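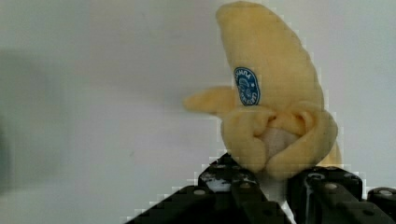 香蕉毛绒玩具

香蕉毛绒玩具是以香蕉为造型的填充布制玩具,属于食物造型毛绒玩具的一类。常见的样式分为整根、成串和半剥皮三种,用途包括儿童玩耍、家居装饰、抱枕和宠物玩具。由于轮廓简单、颜色鲜明,香蕉是食物类毛绒玩具中较早成为固定题材的水果之一。

名称

中文里一般称“香蕉公仔”“毛绒香蕉”或“香蕉玩偶”。长度较大、可供怀抱的称为“香蕉抱枕”,带有可翻开果皮的称为“剥皮香蕉”。部分商家将带有五官和四肢的角色也归入此类,收藏者则多把它们单独列为“拟人水果”。

造型

整根式为一段弯曲的长条,两端收窄,由两到四片裁片缝合而成,弯度主要靠裁片内外两侧的长度差形成。裁片越多,截面越接近真实香蕉的棱形;只用两片时截面偏圆,边缘有一道明显的接缝。

成串式由三根以上的单根香蕉在蒂部缝在一起,蒂部多用褐色或深绿色布料。此类产品体积大,填充后各根之间容易互相挤压,因此单根通常做得较细。

半剥皮式结构最为复杂。果皮分成数瓣,向外翻开或下垂,中间露出浅色的果肉。果皮瓣可以是单层布,也可以填入少量棉,后者较为饱满,末端圆钝,像手指一样向外伸出。果肉多用白色、米白色或略带粉调的短毛布。有的产品果肉完全露出,几乎与果皮等长;有的只在瓣片之间露出一小块,上半部仍保持未剥开的样子。还有一种果皮可以完全取下,用魔术贴或拉链固定,主要面向学龄前儿童。

颜色以黄色为主,从浅奶油黄到偏橙的深黄都有。绿色表示未熟,带褐色斑点的表示熟透,两者产量较小。斑点一般为印花,少数用刺绣。

仿标签

水果摊上的香蕉常贴有椭圆形的品牌小贴纸,毛绒玩具也常模仿这一细节。仿标签多位于果身上部,以蓝底白字最为多见,外缘留一道白边,中间有小图案,文字沿弧线排列。制作方法有布标缝贴、热转印和直接刺绣三种。布标边缘清楚,但反复清洗后可能翘起;热转印表面平滑,在长毛面料上附着较差;刺绣最耐用,小字却不易绣清。

标签上的文字一般是厂商自拟的名称或与香蕉有关的词语。Wirnance 的早期产品在标签上印有生产批号,后来改为统一图案,批号移至侧缝的水洗标上。收藏者据此区分前后两个时期的产品。

材料

面料以聚酯短毛绒为主,毛长一般在5毫米以下。短毛绒能较好地表现香蕉平顺的外形,也便于缝制窄小的瓣片。长毛绒和摇粒绒亦有使用,前者手感蓬松而轮廓模糊,后者较厚,适合做大型抱枕。棉布和灯芯绒多见于手工制品。

填充物通常为聚酯纤维棉。需要直立摆放的款式会在底部加入塑料颗粒袋,以降低重心。弯度较大的款式有时在内部缝一道牵线,防止使用日久后变直。牵线若收得过紧,内弯一侧会出现横向皱褶,返工时须拆开返口重新调整。

制作

工厂生产的流程为裁片、贴标、缝合、翻面、充棉、封口和检针。仿标签须在缝合前固定在裁片上,充棉之后再贴容易歪斜。半剥皮式要先单独做好各瓣果皮,再与果肉一并夹入主体接缝,夹缝处布层较多,需用较粗的机针。

Mechthild Lehner 在一本手工纸样集里收录过一种三瓣香蕉的做法,成品填充前长度为14厘米,果皮内外两层用不同颜色的布,翻开后内侧为米白色。该纸样后来被 Madudness 改为材料包出售,果皮增加到四瓣,并附有一张布质标签。手工爱好者 Dinesh Shenoy 发表过改良版本,把返口从底部移到侧面,封口线迹可以藏在下垂的果皮后面。

规格

市售产品大小差别很大。挂件多在十几厘米以内,蒂部缝有绳环;桌面摆件略大;抱枕的长度可超过60厘米。Moser 曾推出一款装饰用的成串香蕉,总产量500件,每件附编号卡片,现已停产,二手市场上卡片缺失的较多。

用途

儿童使用时多作为过家家的道具,与其他食物玩具搭配。幼儿园也用剥皮款式练习翻、拉、粘贴等手部动作。家居方面,长条形抱枕可垫在颈后或腰后,弯曲的内侧贴合身体。宠物用款式内部常装有响纸或哨子,面料更厚,不宜与儿童玩具混用。

清洗与保养

小型产品可装入洗衣袋,以30度以下的水温轻柔机洗;含颗粒袋或电子发声件的只能局部擦拭。浅黄色面料容易显脏,果皮瓣根部的褶皱处尤其容易积灰,可用软毛刷顺毛刷净。晾晒时应平放,避免提着单片果皮悬挂,以免夹缝处受力开线。仿标签为热转印的,不可熨烫。

填充棉结块后可从外部揉散,情况严重时拆开封口换棉。果皮瓣压扁变形的,用蒸汽隔布稍加熏蒸,再用手整理成形。

收藏

香蕉毛绒玩具的收藏规模不大,多附属于食物造型玩具的收藏。Rupert Hofstetter 编写的目录按蒂部颜色、果皮瓣数和标签形式分类,为部分收藏者沿用。品相评定主要看标签是否完整、毛面有无磨损以及果肉部分是否泛黄,原装纸吊牌对价格也有影响。

参见

食物造型玩具
毛绒玩具
水果标签
抱枕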